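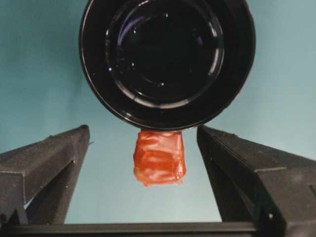 Figure 2. Wrist camera view, fingers open on either side of the taped block.

Notes for Lab 2: comparing finger sets

You will run the same pick with both finger sets, the Brurnden stepped fingers and the Fagerlund flat pads. Bench sheet 2334 has the mounting steps. Home the gripper after every change of fingers, or the width reading will be off.

Use the wrist camera to line up. In Figure 2 there is a gap on each side of the block. Close slowly and watch both gaps. If one finger touches well before the other, open up, shift the arm sideways and try again – do not let the gripper drag the block into place.

Glossy tape and black plastic both throw highlights. Set the exposure by hand and leave it alone for the full set of 16 picks per finger type.

Write down for each pick:
- finger set
- closing width
- which finger touched first
- held or slipped

Slips count as data. Keep them in the table.

Reports are due Tue 16 March.

Related items
Lab 1: Homing and jogging the Nevine arm
Breria controller quick reference
Reading: Friction and finger shape
Lab 3: Force limits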